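Urkdale Household Words: a data card

3 min read

We use cookies to remember your preferences. Accept | Manage settings

# What it is

Urkdale Household Words is a list of 973 everyday words and sayings used in homes up and down the dale, from Molbridge at the bottom to Follstead on the tops. It began as a few pages in the back of a chapel cookery book, and it has been growing happily ever since.

# What you'll find inside

Each row gives the word, its meaning in plain English, the village it came from and, where we were lucky enough to get one, a sentence showing it in use. Over 400 rows have a sentence, and they are much the best part (do read the ones for "thrang" with a cup of tea).

- words.csv: the main list
- villages.csv: spellings of place names, old and new

# Things to bear in mind

Holloway is rather thin, I'm afraid, and Molbridge has more than its fair share. Spellings follow whatever the contributor wrote down, so the same word may turn up twice. Version 2 merged the plainest repeats and left the doubtful ones alone.

# Using it

You're welcome to copy, print or add to the list, and a mention of where you found it would be lovely. 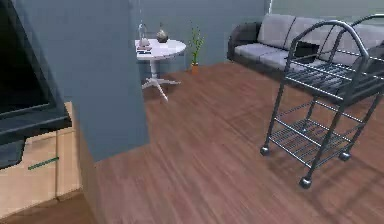
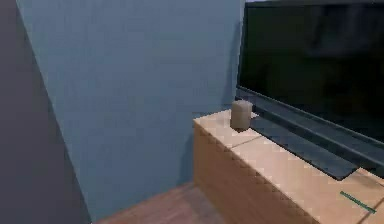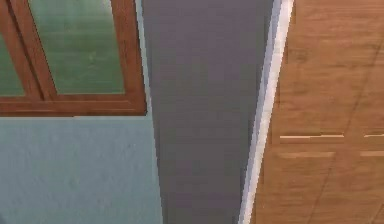

Rendered interior views. First: plank floor and cabinet. Second: television on a low cabinet. Third: window with a reddish-brown wooden frame.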